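Quiénes somos

Itham es una empresa de servicios técnicos dedicada a la redacción, aplicación y verificación de normas internas para la manipulación robotizada de objetos domésticos y de comercio. Trabajamos desde dos centros, Landetdale y Lostwood, con una plantilla de 29 personas entre operadores, técnicos de célula y revisores.

La actividad comenzó como un departamento de ensayos de pinzas. Las consultas de los clientes trataban cada vez menos del hardware y más del procedimiento: cómo se prepara una superficie de trabajo, qué fuerza de cierre se admite sobre un textil, quién autoriza la reanudación tras una parada. De esas consultas salió el Reglamento Escobar, que se encuentra en su revisión 3 y se aplica a todos los trabajos que realizamos, propios o contratados.

El reglamento consta de 21 reglas agrupadas en cuatro capítulos: entorno, objeto, movimiento y registro. El capítulo de objeto clasifica las piezas por su comportamiento al contacto (rígidas, deformables, de pelo o fibra larga, articuladas) y fija para cada clase una velocidad máxima de aproximación y un límite de fuerza. Los conjuntos mixtos se tratan según la clase más restrictiva presente en el área de alcance.

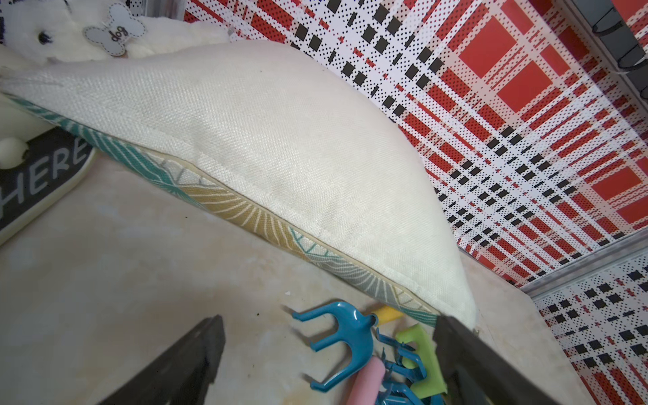
En superficies con varios objetos en contacto, el operador debe declarar el objetivo antes de cerrar la pinza. No se permite el arrastre lateral como método de separación, salvo autorización escrita del responsable de célula. Si un objeto deformable oculta parcialmente a otro, se retira primero el que cubre, siempre que su peso y volumen lo permitan.

Los elementos con púas, dientes o asas estrechas requieren una comprobación de enganche: elevación corta, pausa y confirmación visual. Los dedos de la pinza se inspeccionan al inicio de cada turno y se sustituyen cuando el desgaste supera la tolerancia indicada en la ficha del equipo.

Toda parada no prevista genera un registro. El revisor dispone de 28 horas para clasificarla y cerrar la incidencia o elevarla. Las incidencias elevadas se estudian en Lostwood y, si procede, dan lugar a una modificación del texto. La revisión ordinaria se publica en marzo.

Prestamos tres servicios: auditoría de células existentes, redacción de procedimientos a medida y formación de operadores. La formación se imparte en Landetdale, en grupos reducidos, con evaluación práctica sobre célula. Itham no fabrica ni distribuye equipos.

Las solicitudes de auditoría deben incluir el plano de la célula, la ficha de la pinza y la relación de objetos manipulados.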